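Pavura Opens Orders for Peta Two-Arm Cable Handling Kit

GISTVILLE, February 17, 2021 - Pavura today opened orders for Peta, a two-arm bench kit for handling network patch cables at the equipment rack. The kit is sold to test labs, staging rooms and training centers that plug and unplug the same ports many times a day.

Peta ships as two white six-joint arms, each with a two-finger parallel gripper, a pair of mounting plates, a controller and the Kovács motion software. The arms share one controller and one clock, so a cable can be passed from one gripper to the other without a stop between moves. Either arm can also be run alone.

Patch cables are a hard part for a robot to hold. The jacket bends under its own weight, and the connector has to arrive at the port square and right side up. Kovács plans the grip point and the approach angle together, and it corrects the wrist angle as the cable pulls to one side.

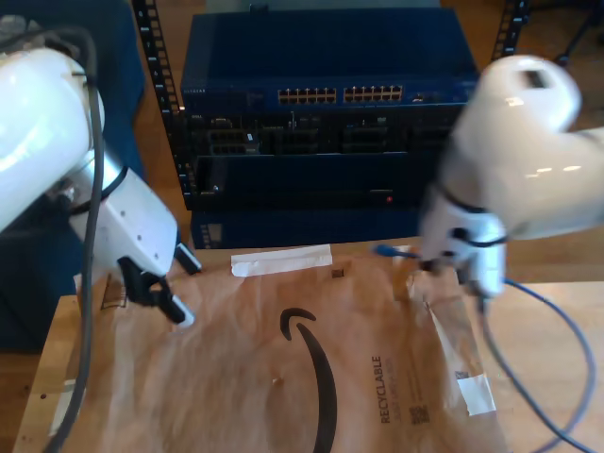
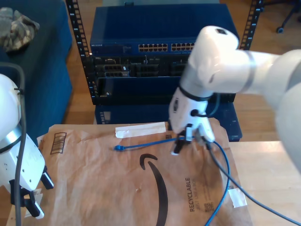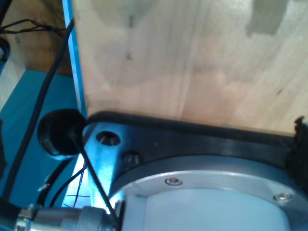 The base plate bolts to any flat bench top that can carry the load. Power and signal lines leave at the base and can be routed to either side. Pavura recommends leaving slack at the elbow and wrist - a tight line will limit joint travel before the software does.

During in-house testing the company logged 2,740 pick attempts on patch cables of mixed length. A further 1,061 attempts were made with the rack moved between runs, to check how the software handles a change in port position. Setup of a new rack layout takes 3 taught points and does not require a fixture.

"Most of our early users already had the rack and the bench," said Monique Hervieu, product manager for Peta at Pavura. "They wanted arms they could bolt down next to it and a program they could edit themselves. We kept the teach screen short for that reason."

The first production run is limited to 577 kits. Orders are filled in the order received. A single-arm version is planned for October and will use the same plate, gripper and controller.

Replacement fingertips, cable clips and spare plates are listed separately in the Pavura parts catalog. Software updates are included for the first year.

Pavura designs and assembles bench automation equipment in Gistville.

Media contact: Monique Hervieu, Pavura, Gistville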